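Home | Reviews | Guides | Forum | Contact

We use cookies to remember your settings. Accept / Manage

Cirkano demo recorder: three weeks in

I bought the Cirkano package in December because I wanted to teach a simulated arm a few simple pick-up jobs, and I was sick of writing my own logging scripts. You drive the gripper by hand, it saves every run, and the runs become examples for whatever model you're training. I've been at it most evenings since, so here's how it's going!

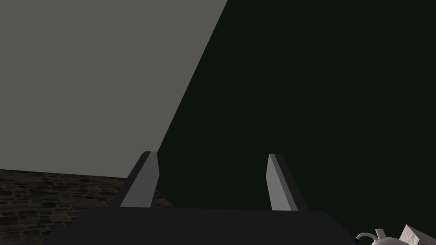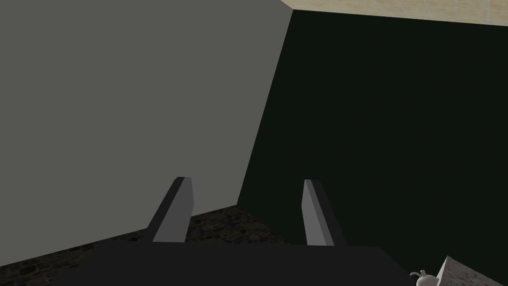
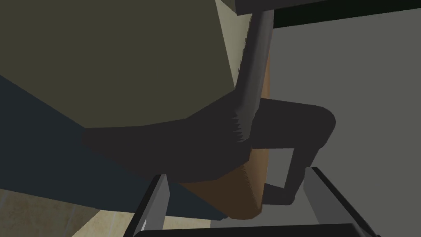
All three are simulated views with the fingers open.

Setup took me 20 minutes, and most of that was hunting for the license key (it's in the second email, not the first). The gripper follows the controller nicely once you turn the sensitivity down to 3. At the default I kept shooting past everything and throwing away runs, which gets old fast.

What I love is the review screen. You scrub through a run, trim the dithering off the start, tag it good or bad and move on. My first 50 runs were pretty rough and I tossed 9 of them, but trimming saved plenty of others I would have dumped with my old Brinkmann setup. Vasanthi Jayawardena on the Miltden forum told me to keep the near misses under their own tag, and I'm so glad I did – my policy got a lot better at backing up and trying again.

Now the grumbles. Judging depth from the hand view is hard, and I still creep in like I'm parking a truck. The plain flat shading doesn't help, and if you want your training pictures to look like a real kitchen you'll need to bring your own textures. Export is slow too. And please, Cirkano, give us an undo for deleted runs! I lost a really nice one by hitting the wrong key late at night.

I tried the Nundard recorder last year and it had prettier menus, but it dropped frames whenever I moved quickly. I haven't caught this one doing that yet.

Four stars from me. I'd buy it again, and I'm starting on drawers next – wish me luck.

Contact us | Copyright Miltden Reviews | Back to top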